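Skitach study: fewer demonstrations, same result on cloth sorting

By Joscha Hellwig
6/12/26

A robot arm can learn to pick up crumpled cloth from 112 human demonstrations if they are chosen well, the Skitach lab in Drornville reports. The team's earlier method used 400.

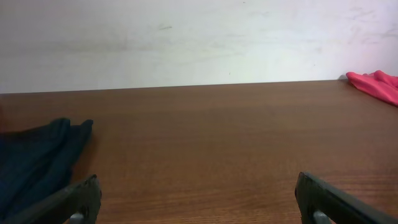

Wiesława Nowakowski said the savings come from dropping near-duplicates - runs where the arm reaches for the same kind of fold from the same side. The software, named Palon, compares wrist camera views and keeps the ones that differ most.

In 360 test picks, the model trained on the smaller set did as well as the older one. Thin fabrics remain a problem, and both models sometimes grabbed two layers at once. Torben Hollmann is now repeating the tests with towels. The group plans to release its 3,942 logged attempts in September.

Contact the newsroom | © Drornville Research News | Back to top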